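Small dark spot and a grey mark on a pale wood-grain panel, how do I get them off? 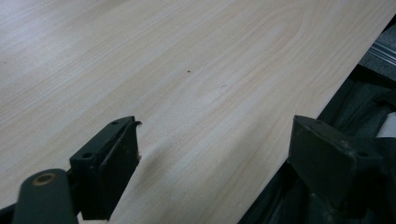
I have a set of panels from a Trutik wardrobe that came out of a flat I was helping to clear, and I want to put them back up in our spare room. They are 747 mm wide and have been in storage since March. Most of them wiped clean with a damp cloth. The one I am asking about has a tiny brown-black dot near the middle, and a fainter grey mark a bit below it and to the right which you can hardly tell from the grain. The surface is smooth and slightly glossy, and I don't know if it is real veneer or a printed laminate. I have tried washing-up liquid and warm water on the dot with no change. I don't want to end up with a dull patch, as this panel will face the window. Is it worth carrying on or should I turn it round and use the other side?

Posted by Gudrun Buschmann, 2025-07-02

Kęstutis Urbonaitė
Find out what the surface is first. Look at one of the cut edges, or inside a screw hole if there is one. With laminate you will normally see a thin layer with chipboard or similar behind it, and the grain on the face will not carry on into the edge. Veneer is thin real wood and the pores catch the light a little when you tilt it. The broad loop in the grain doesn't settle it, they print those as well.

If it is laminate, put a little methylated spirit on a white cotton cloth and hold it on the dot for a minute, then rub gently and wipe with clean water. Try it on the back edge before you do the face. Ink and old glue usually come away. If it is veneer, leave the spirit alone — it can take the lacquer off — and use a barely damp cloth with a drop of soap, then dry it straight away.

Run a fingernail over the dot too. If it catches, it may be a chip or a pinhole and no cleaner will shift it. A wax filler stick in a light oak or birch shade will hide something that size. I have used the Kuvach ones, 4 sticks to a packet, and mixed 2 of them to get the colour right.

For the grey mark I would try a soft pencil rubber. Grey marks are often just rubbing from metal or from another panel in the stack.

vasiliauskas_joinery
Don't use a scouring sponge or cream cleaner on it whatever you do. Gloss goes dull and you can't get it back.

brellodska816
I'd leave it. Once there are clothes and a door in front of it you won't see a dot. Or turn it round like you said, if the holes are the same both sides.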